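ロボット応用実習 配布資料 第5回　卓上マニピュレーション作業の安全規則と記録の作法

前回は座標系の校正とツール中心点の設定を扱った。今回はその続きとして、実機を動かす際の規則と、試行記録の書き方をまとめる。

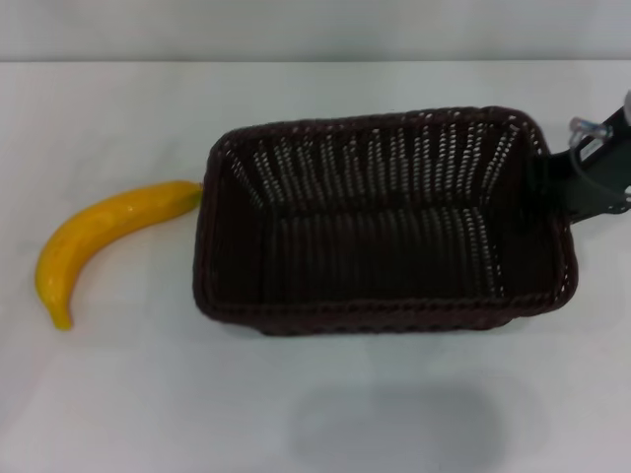 校正が済んでいても、把持対象が変われば接近経路は見直しが必要になる。前回の課題では、対象を替えたあとも接近高さを据え置いた班が複数あった。把持計画の各パラメータは対象ごとに表で管理し、流用する場合もその旨を記録に残すこと。

1. 適用範囲

本資料の規則は、実習室の卓上セルで行うすべての作業に適用する。ティーチング、遠隔操作による教示、自律実行のいずれも含む。シミュレータ（Sondham環境）のみで完結する作業は第2節を除外してよいが、第4節以降の記録規則は同じように適用する。

参照すべき規格は次のとおり。産業用ロボットの安全要求はISO 10218-1および10218-2、協働運転の考え方はISO/TS 15066、リスクアセスメントの一般原則はISO 12100。条文は図書室の端末で閲覧できる。版によって節の構成が異なるため、レポートで引用する際は必ず発行年を付ける。

2. 作業開始前の確認

2.1 非常停止
非常停止ボタンは操作者の手が届く位置に置く。始業時に一度押下し、サーボ電源の遮断を表示で確認してから復帰させる。復帰操作だけで動作が再開する設定は禁止する。

2.2 可動範囲
ソフトウェアリミットは卓面に対する下限、左右、後方パネル側の四方向に設定する。卓面の下限値は指先の最下点で定義する。フランジ基準で入力した値を指先基準と取り違える誤りが毎年出るので、入力欄の基準座標名を読み上げて確認する。

2.3 配線
手先まわりのケーブルは、手首関節を両端まで回した状態で張りと挟み込みを点検する。余長は必要だが、たるみが指の開閉領域や対象物の上に入る取り回しは不可とする。点検は低速の手動モードで行い、コネクタの抜き差しは電源を落としてから行う。

2.4 卓面
当該試行に使わない工具、筆記具、端末は卓面から下ろす。清掃布も残さない。卓面の拭き取りに溶剤を使った場合は、乾燥を待ってから対象物を置く。

3. 対象物の扱い

3.1 容器類
縁をもつ容器は、把持位置を「縁」「側壁」「底」のいずれかに分類して記録する。編み構造の容器は縁の厚みが一様でなく、同じ指令幅でも接触のしかたが変わる。縁を把持する場合は、閉じ幅を固定値で与えず、把持力の上限を併せて設定する。側壁がたわむ容器では、上限値を一段低くとる。

暗色の容器と黒色の指の組み合わせでは、画像上で両者の輪郭が分離しにくい。領域分割の結果を接触判定に使うときは、指の関節値または電流値による判定を併用する。画像のみによる判定で成功と記録した試行は、集計の対象にしない。

3.2 食品形状の対象物
果物などの形状をした対象物は、実物か模型かを対象物台帳の番号で示す。「バナナ」とだけ書いた記録は差し戻す。実物を使う場合は質量を試行日ごとに測り直す。湾曲した対象物の姿勢は、両端を結ぶ線の向きと、湾曲の外側が向く方向の二つで表す。片方だけでは姿勢が定まらない。

3.3 対象物どうしの間隔
初期配置で対象物が互いに接触しているか、接触に近い場合は、配置区分を「近接」とする。近接配置では、一方を動かしたときに他方が動くことを前提に経路を組む。容器を先に動かす手順では、隣の対象物の目標位置も再計測する。

4. 試行の進め方

(1) 課題番号と初期配置区分を端末に入力する。
(2) 操作者と監視者を決める。兼任は認めない。
(3) 監視者が「開始」を発声し、操作者が復唱する。
(4) 実行中、監視者は非常停止から手を離さない。
(5) 終了後、指を開いて退避姿勢へ戻し、サーボを切ってから卓面に手を入れる。

連続試行は34回を上限とし、達したら役割を交代する。途中で非常停止が入った場合、その試行は「中断」とし、「失敗」には数えない。中断の原因欄は空欄にできない。原因が特定できなければ「不明」と書き、直前の関節ログを添付する。

5. 記録の作法

5.1 必須項目
記録表の項目は11個ある。課題番号、試行番号、操作者、監視者、対象物番号、配置区分、把持位置、制御モード、結果、中断原因、備考。省略形の使用は記録表の裏面にある一覧に限る。

5.2 結果の区分
結果は「成功」「失敗」「中断」の三区分とする。課題文に書かれた終了条件を満たしたときだけ成功とし、惜しい失敗も失敗である。終了条件があいまいだと感じた場合は、試行を始める前に課題文を改訂する。試行後に条件を変えて結果を付け直すことは、データの改変として扱う。

5.3 指示文
教示データに付ける指示文は、動作と対象が一意に定まる短文にする。「それを動かす」「片付ける」は使わない。「籠の右の縁をつかみ、右へ引く」のように、部位と方向を入れる。左右は手先視点か頭部視点かで逆転しうるため、本実習では頭部カメラから見た左右に統一する。

5.4 データ量と保管
Ornovセルの旧データセットは2,000試行からなるが、左右の基準が途中で変わっており、そのままでは学習に使えない。今期のデータと混ぜないこと。保管先はBrakskaサーバの班別フォルダとし、個人端末への複製は禁止する。映像に人の顔や名札が入った試行は、提出前に担当へ申し出る。

6. よくある差し戻し理由

・対象物番号がなく、名称だけが書かれている
・把持位置の分類と映像が一致しない
・近接配置なのに配置区分が「単独」になっている
・ソフトウェアリミットの基準座標が未記入
・中断を失敗として集計している
・指示文の左右が頭部カメラ基準になっていない
・規格の発行年がない

7. 課題

課題A　自班のセルについて、ISO 12100の手順に沿って危険源を同定し、一覧表にまとめる。挟まれ、衝突、落下、配線に起因するものを少なくとも含めること。

課題B　編み構造の容器を縁で把持し、卓面上で水平に移動させる作業の手順書を書く。把持力の上限をどう決めたか、その根拠となる計測を示す。計算値のみの手順書は受理しない。

課題C　Sikora形式の記録ファイルを読み込み、必須項目の欠落を検出するスクリプトを作成する。欠落と「該当なし」は区別して出力すること。

提出は11月の最終回まで。課題Bは手順書の承認後に実機での確認を行うため、早めに出すこと。

コメント 5件　シェア 34

関連資料
第3回　リスクアセスメント演習の手引き
第4回　座標系の校正とツール中心点
第6回　把持力の計測と上限値の決め方
Ornovセル 始業点検表
Sikora形式 記録ファイル仕様（抜粋）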